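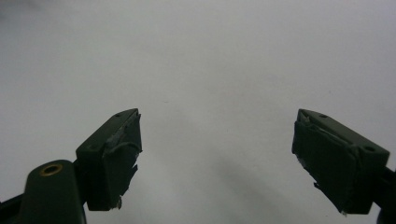 ## 4. Keeping the grippers fit for work

Maintenance gets one line in most papers of this sort, usually the line saying that it was carried out. We give it a section, partly because it took up more of our December than the learning did. The Larnwood cell has two hand-held grippers, both built to the Pandham drawings, and each has a pair of printed fingers ending in blocky pads. A pad meets the object through a layer of dark grey tape, and the tape is the part that fails. Figure 4a shows the sort of surface we mean: creased, lifted along the inner edges and torn into small flaps. The hinges gave us no trouble at all, which was a disappointment to Balthasar Mösli, who had bought spares.

A lifted flap does two things. It changes the width at which the jaws meet, so that a gripper reading "closed" may be resting on a fold of its own tape. It also sticks to thin objects after the jaws open, and a demonstration in which the operator shakes a stick off a finger teaches the policy to shake. We have recordings of the policy doing so with great conviction.

### 4.1 Stripping and inspection

Tape is taken off from the tip towards the hinge, with the jaws fully open and the cable left plugged in. We first unplugged it, out of caution, and then spent the afternoon persuading the logger that the gripper had ever existed. Residue comes off with a plastic scraper and a cloth barely wetted with alcohol. Metal scrapers were tried by one of the authors and are now kept in a drawer in another building.

The bare pad (Figure 4b) is then checked at three places: the flat face, the lower corners and the screw holes on the sloped top. A small chip at a lower corner is tolerated. A chip that reaches the middle of the face means a new pad, as does any crack running out of a screw hole. Loredana Bellini keeps the inspection sheet, on which "fine" is no longer accepted as a measurement.

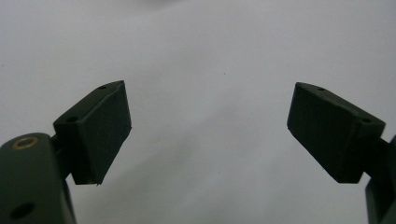 How often should the tape be changed?

Every 2000 closings, or sooner if a flap can be lifted with a fingernail. The count comes from the logger and is kept separately for each gripper.

The interval was chosen after one gripper was left to run to 2907 closings during a busy week, by which time its zero had wandered far enough to spoil the small-object tasks. There is no theory behind the round number. Tullio Grasso proposed a wear model with four free parameters, and it fitted our two grippers perfectly, as it would have fitted the two of anything.

### 4.2 Taping and the rod check

New tape goes on in a single strip, with the seam on the back of the pad where it can misbehave in private. It is pressed down with the handle of the scraper and left overnight if the timetable allows. The timetable has allowed this once.

Zeroing comes next. The jaws are closed on nothing, the reading is stored, and they are opened and closed again until successive readings agree. The gripper is then closed on a thin, straight black rod and the operator looks along it from the hinge end. The pads should press from either side and the rod should run straight up the gap between them (Figure 4c). If the rod leans, one pad is sitting proud, and the usual culprit is a wrinkle under the new tape. The second most usual is an operator who is sure there is no wrinkle.
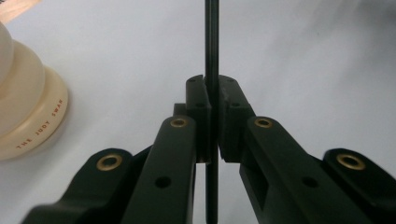 *Full paper: 2907 words, excluding references and the apology to the workshop.*

We use a rod for this check in preference to a block because a block forgives everything. A pair of badly set pads will hold a block quite happily by two edges, and the fault turns up later as "policy noise", a heading under which Noemi Santoro once found most of our maintenance problems filed.

### 4.3 Two-handed check at the table

The last check is done with both grippers at the work table, one in each hand, with the cables routed to either side. The operator brings one gripper to a stick standing in a cup and closes the jaws near it, while the other is held clear with its fingers pointing in over the table (Figure 4d). The stick must be lifted, put back and let go of without help. Hands are then swapped and the check repeated, since a gripper that passes only in the right hand of Ilaria Rizzi has passed a test of Ilaria Rizzi.
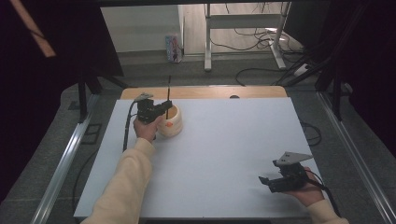
A failed check sends the gripper back to 4.1, whatever the hour. We were lax about this in the early sessions, and the Civow recordings from that period have been left out of the training set. The Benedetti recordings were kept after both zeros were recomputed from the logs, a process we would describe in more detail if we were prouder of it.

Cables deserve a word as well. They are inspected at the strain relief whenever the tape is changed, and the operator walks the full run to the logger before starting. The present form of the procedure was adopted on 11/07/2023 and has been altered only to correct the spelling of "adhesive".

**Figure 4.** Hand-held grippers in the Larnwood cell. (a) Pads with worn tape. (b) Bare pads, jaws open. (c) Rod check, jaws closed. (d) Two-handed check with stick and cup.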